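Questions I keep getting about the new sorting setup

Last updated May 31, 2020

I'm Selma, I run the repair and repack side at Lanirora, and ever since word got out that we're bringing in an arm from Zolter my inbox has been a mess. So I've put my answers in one place. If yours isn't in it, come find me or write to me.

What do we do now, for anybody new?

Used game sets come in by the crate, we check them, fill the gaps and send them back out to clubs and rental shops. Mahjong is the biggest chunk of it. Last November we handled 259 sets, and every tile in every one of them got turned over, looked at and put in its place by a person. If you've done a full shift of that you know what your neck feels like afterward.

What will the arm do?

It picks tiles out of a box one at a time and sets them face up on the tray. That's the whole job for now! It doesn't decide if a tile is good enough to keep, and it doesn't match colors between sets (two blues that look the same under our lights can look really different in a customer's living room, ask me how I know).

Why start with mahjong and leave the dominoes alone?

Mostly volume. Also, tiles are all one shape within a set, so the gripper only has to learn one size at a time. The hard part is how they land.

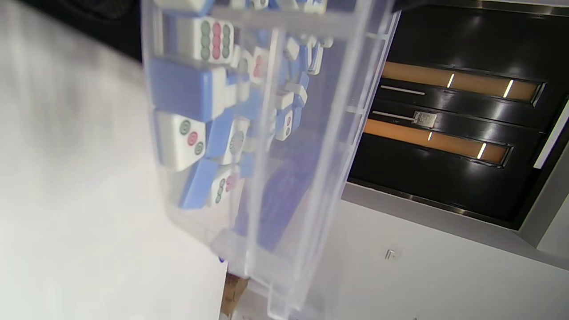 When they're piled up every which way, some show a face, some show only the back, and some are wedged so you can barely get a fingertip on them. We do that without thinking. The arm has to work out which one it can grab without dragging three others along, and in the first trial it gave up on 14 tiles in a single box. Gaëtan Delaunay, who's setting it up with us, wants that down to two before we go live. I'd be happy with five – he's pickier than I am.

Is anyone losing their job?

No. I asked for that in writing before I agreed to any of this, and I have the letter from Trajkovski, our parent company, if you want to read it. It covers the 66 people on the repack floor through the end of next year. I can't promise anything past that date and I'm not going to pretend I can.

So what changes for me?

If you're on turning and laying out, you'll do a lot less of it. You'll move over to checking, matching and repairs, and whoever is on the arm that shift will refill boxes and clear jams. Checking pays the higher rate, and yes, you get it from your first day there, training included.

Do I have to work next to it?

Only if you sign up for it at first. Later on it'll rotate like everything else. It moves slower than I expected, to be fair, and it stops when you reach past the yellow line. I've tested that more than I needed to.

Will it be counting how fast I work?

It logs its own picks and jams and that's it. We've got 3334 picks logged so far and not one line of it has a name attached. If somebody wants to change that, they'll have to bring it to a floor meeting first.

What happened to the Moren machine?

The old counter? It's staying. It's loud and ugly and it still works, and I'm fond of it.

Who do I talk to about training dates?

Me, for now. Put your name on the sheet by the break room and tell me which shifts you can't do.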